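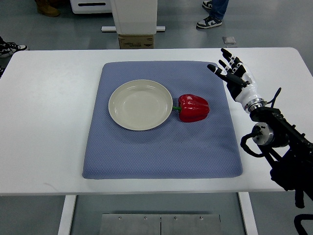
Colora Community Kitchen and Garden
Progress report to the Hajdu Fund, period ending September

Dear friends at the Fund,

It has been a full and mostly happy summer, and we are glad to be writing to you with good news on most fronts. Your grant paid for the new raised beds on the Jesberg lot, and they are all planted now. The soil delivery came late - a long story involving a closed bridge - but the tomatoes forgave us and the beans did better than we had any right to expect.

We served 3532 meals in this period. The lunch table is still our busiest by far, and we have added two evening suppers a month for families who can't get to us at noon.
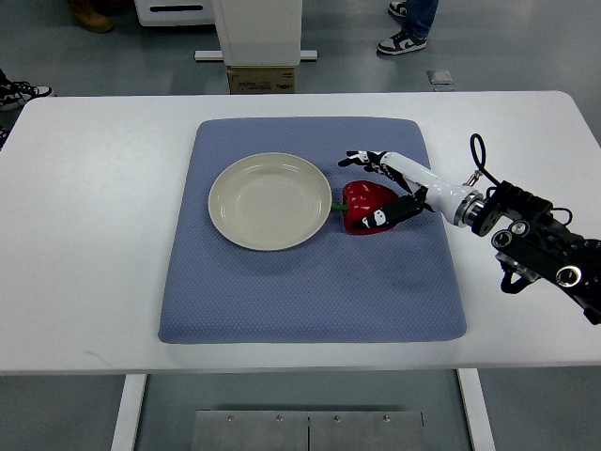
The cooking classes have settled into a nice rhythm too. Each course runs for six weeks, and we finished two of them before the end of the summer. People told us they wanted plain weeknight food, so we dropped the bread session and put in stuffed vegetables and soups instead.

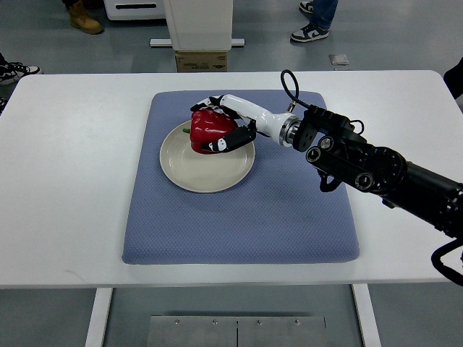 Red pepper and cream-colored plate.

One item is behind. The walk-in cooler from Drekik has not been installed, as the wiring in the back hall needs replacing first. We have a quote in hand and would like to move the unspent equipment money into the next period, if you are agreeable. The budget sheet follows under separate cover.

With warm thanks,
The Colora kitchen team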